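Swapped the pads on the left hand-held gripper today. Notes for anyone running the same pair on coats.

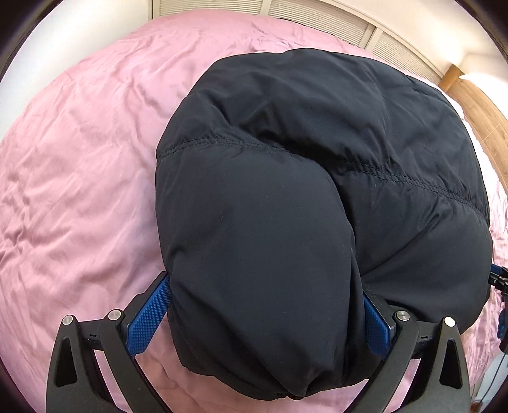
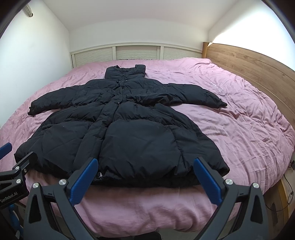 Black puffer on the pink bedding, blue pads on the fingers.

Onwood Gripper Notes

Old pads lasted 231 folds. Wipe the new ones before fitting.

Pins next. Snug, then back off a touch so the links swing free. I check them every 90 folds.

Cable last. Leave slack at the wrist. Mine snagged 3 times in September.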